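Accept cookies to go on reading. You can change your choice at any time.

June
By Mekdes Tekleab

The woman who runs the Drokenent craft table doesn't believe in gift kits. She says so before I have sat down.

"People pay 35 pounds for a box with a candle in it and some shredded paper," she says. "Then the shredded paper is all over the carpet for a month."

She has been packing small presents for other people for years, first at Pandetti, a card shop that has since closed, and now on her own. I came with doubts too. Wrapping is a trade I have never seen the point of, and I told her that. She shrugged.

"Most of it has no point. A printed cloth on the table, fine, it's cheerful and it hides the marks. But I've had customers ask me which cloth is best for photographs. I sell presents. What do I care?"

We talked about jars and brushes, which she puts in the same parcel for people who have taken up painting. The jar, she insists, should be small and see-through, with a lid.

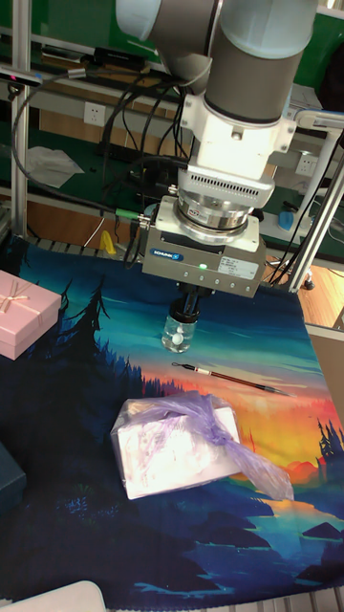
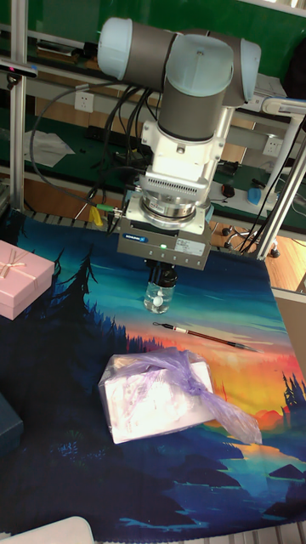

Does a boxed present need a bag round it as well?

Only if it has to be carried any distance. A thin plastic bag keeps a white box from getting grubby, but it creases and looks untidy on a shelf, so take it off before you hand the present over.

She is no kinder about ribbon. A supplier called Bisgaard once offered her 900 metres of it at a discount, and she turned it down. "Where would I put it? And who unties a bow? They pull it off over the corner."

I asked whether a painting set makes anybody paint. She laughed for some time.

"I sold 2,229 parcels last year. I'd like to think a few of the brushes got used. My sister had one from me and she stirs her tea with it."

Her prices went up in the spring and she won't apologise for that either, though I thought the smallest parcel was dear for what it held. She said I was welcome to buy a jar and a brush separately and see how far I got. I priced them on the way home. It came to slightly less, before the bus fare.

Contact us | Copyright Ziver | Back to top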